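2019-03-27
Bedmaking project, notebook page 70

Okay, long entry, because I skipped writing anything after the last two sessions and now I have to reconstruct half of it from the whiteboard (and from Carmela, who remembers everything and is nice about it). Coffee first, then this.

Where we stand. The Plelham student challenge is in July and our task is still the one we picked out of the hat in the fall: straighten a made bed. We don't strip it or change sheets, thank goodness. The cover starts out crooked, the robot walks up to the side of the bed, gets hold of the hem and pulls it until the overhang is even. Four minutes on the clock. When I tell people about it they nod politely, and then I say "no, the fabric moves" and they still nod politely. Cloth is awful! A block stays a block when you touch it. A bed cover becomes a new object every time you breathe on it.

The team is still four of us: me on arms and hands, Carmela Mancuso on perception, and the two juniors on walking and balance. We split the notebook so whoever did the most damage that day writes the entry. So, hello.

First thing this session was the hem finder. Carmela's version 2 looks for the long edge where the top cover stops and whatever is under it starts. On the practice mattress back in the Hostton lab that worked great, because our practice mattress wears a navy blanket over a white sheet and a toddler could find that edge. Real beds are beige on beige on cream. The color difference between the cover and the layer under it is tiny, and the thing that does give the edge away is the shadow right under it. So the new plan is shadow first, color second. She had a rough version running before lunch and I was pretty impressed.

Second thing, creases. The old code loves creases. It sees a nice long soft ridge on top of the bed and says yes, hem, grab that. We talked about three ways to get rid of this and settled on the dumbest one: ignore any edge that has the same cloth on both sides. I think it's going to be fine. Carmela thinks it will break the first time somebody folds a cover back on itself. She's probably right, put it on the list.

Third, the corners. Corners are where I spend my time, because everything about a corner is bad for the hands. The hem turns, the cloth bunches up or sags, and the layer underneath hangs in pleats that look a lot like more hem. If we grab the lower layer by mistake we pull on something that's not supposed to move, and the rules take off points for disturbing anything below the top cover. My rule for now is to stay away from the corner completely and work the straight run of the hem.

Views from the head, which is what the hem finder gets to work with:
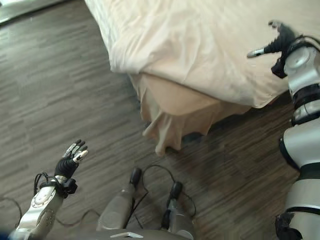
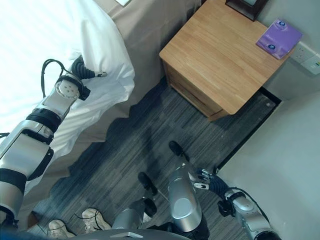 So back to the arm poses, my part. I've been keeping three of them in the pose file. "Wide" holds both hands open and away from the bed, and it's the one I want to walk in. "Left reach" swings the left hand out toward the hem with the right one parked low. "Both" is the one for the pull, and it's the one I trust least. The trouble with "both" is that the elbows come forward and then the head camera looks at a whole lot of silver arm and not much bed. Carmela has been asking me since the winter to keep the right arm out of her view and I keep saying yes and then not doing it. Writing it down here so it's official: right arm goes lower and further out in "wide," before next session. I promise.

The hand approach angle needs its own paragraph. If the fingers come in flat, palm down, they push the cloth against the side of the mattress and slide. If they come in from below with the fingertips pointing up, they can hook the hem, but then the thumb has to find its way around the front and it has no idea how thick the cover is. A thin bedspread and a puffy duvet want completely different thumb positions. I tried writing one setting that covers both and it came out bad at each of them, so now there are two settings, "thin" and "puffy," and somebody picks at the start. Yes, it's cheating a little. The rules allow one setup choice per run, I checked twice.

Grip force: I left it at the value from the Zemberg hand manual that we've been using all along (it's 87 in our units, whatever our units are, and one day I'm going to sit down and work that out). The juniors want to go up. I don't want to go up until we have the slip detection, because a hand that squeezes harder will also happily drag the whole bed cover into its lap.

Balance notes, copied from the juniors' sheet so they live somewhere permanent:

Leaning toward the bed with both arms out moves the weight forward more than the model says. They suspect the hands are heavier in real life than in the file. Somebody please weigh a hand.

Feet closer to the bed is better for reach and worse for everything else. If a toe goes under the skirt of the bed we lose sight of the foot, and then the stepping code has to guess.

Turning on the spot next to a bed is scary. Suggestion is to walk in at an angle and not turn at all. I like this one a lot.

Check the floor setting. Smooth floor and carpet have separate friction values in the walking file and we've already mixed them up once.

Cables. Every entry has a cable paragraph and I'm not about to break the streak. Loops at the wrist are necessary, the wrist has to turn, I get it. But a loop that stands up high is a loop that can catch a hem, and if it does, the hand will think it's holding cloth when the cable is. I want to try a stretchy sleeve over the wrist. Carmela suggested a cut-off sock. We're going to try the sock. Same goes for anything thin and dark lying near the feet: the floor detector treats it as a crack or a shadow and walks right over it, so before any walking we do a cord check, out loud, both people. It's boring, and it's going on the checklist in capital letters.

That reminds me, the checklist. The old one was from the Figueroa workshop two years ago and half of it was about a wheeled base we don't have anymore. I rewrote it and it fits on one side of paper now. Battery, e-stop in somebody's hand (in the hand! a table doesn't count), floor clear, cords, pose "wide" loaded, thin or puffy chosen, log started. Then one person says go. If two people say go we start over.

About the log. We ended up with 697 saved views in the folder, and Carmela wants the hem traced by hand in all of them so she can measure how far off the finder is. By hand! I offered to do a share and she handed me the first half before I'd finished the sentence. The tracing tool is fine once you learn that the space bar saves and the escape key throws everything away without asking. I learned that one the hard way. If you're helping, please use these rules so our traces match:

Trace only the bottom edge of the top cover. Leave the skirt or the lower sheet alone even when it looks tempting.

If a hand is in front of the hem, stop the line on one side of the fingers and start it again on the other. Don't guess through the hand.

If the light is so strong that the white of the cover washes out, trace what you can see and tick the "bright" box. We want those ones kept, they're the views the finder is going to trip over in July anyway.

Around the corners, keep going as long as you're sure and then stop. A short honest line is more useful than a long wiggly one.

Small argument over lunch about whether the finder should care about the stuff near the bed, meaning furniture, shoes, the wall. My feeling was no, crop it out and save the time. Carmela's feeling was that the straight edge of a nightstand is a fantastic thing to line yourself up with, and a much better one than anything made of cloth. I argued for a while and then I ran out of arguments. She's going to try a version where the robot finds one hard straight edge first and uses it to know which way it's facing. The catch is that the judges can move the furniture between runs, so it can only be used within a run and has to be thrown away after. Fine by me.

Things I broke: the left thumb cover (glued, drying on the shelf, don't touch) and the label on the spare battery charger, so it's now the one with blue tape on it. Things I fixed: the log script, which was naming every file with the same name if you started it twice in one minute. Sorry to everybody who lost runs to that, it was me who wrote it.

For next time:

Right arm lower in "wide." (me)
Sock on the wrist. (me, and I'll bring the sock)
Folded-back cover test for the crease rule. (Carmela)
Weigh a hand. (juniors, use the kitchen scale and put it back)
Angled walk-in, no turning, ten tries in a row with the arms parked. (juniors)
Tracing, first half. (me, slowly)
Ask the Plelham people whether the cover in July is thin or puffy. They won't tell us but I'm going to ask.

Lab key is back on the hook behind the door, and the spare battery is on charge, blue tape side.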